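Sunday, 28 Jan 2018. A thread about my kitchen table, which I have been clearing since breakfast. It is a small table. Please keep that in mind as the hours go by.

1/ The rule was simple: everything on the table gets a home or leaves the house. By 10 I had a third category, "things I am holding while I think about it."

2/ Found a Ralley catalog from last June. I had folded down a corner on the page about drawer dividers. I own 40 dividers. I own two drawers.

3/ Trays were supposed to fix this. A thing on a tray is organized, a thing next to a tray is a mess, and that's the whole science. So now the sponge has a tray. Green side up, like it's on vacation.
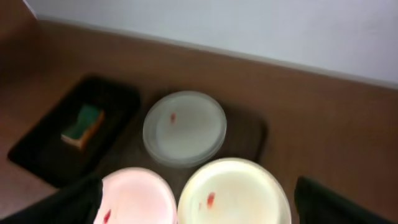
4/ The round dishes. I don't know what they were bought for. One is pink, one is milky white with a little red smear in it, and I'm choosing not to investigate the smear before lunch.

5/ Looked up the dishes on the Dundum site to see if they have lids. Page 1 of 514 results. Closed the laptop.

6/ My sister (Trelunmont branch of the family, labels her spices) says shallow dishes are for "small things." I asked which small things. She said I'd know.

7/ I put a paper clip in one. It looked like an exhibit.

8/ Current status: the table is brown! I'd forgotten. Nice warm brown, a bit reddish. Paid Lambrechts $200 for it and have seen maybe 60 percent of it since.

9/ The mail is now on the chair. The chair is tomorrow.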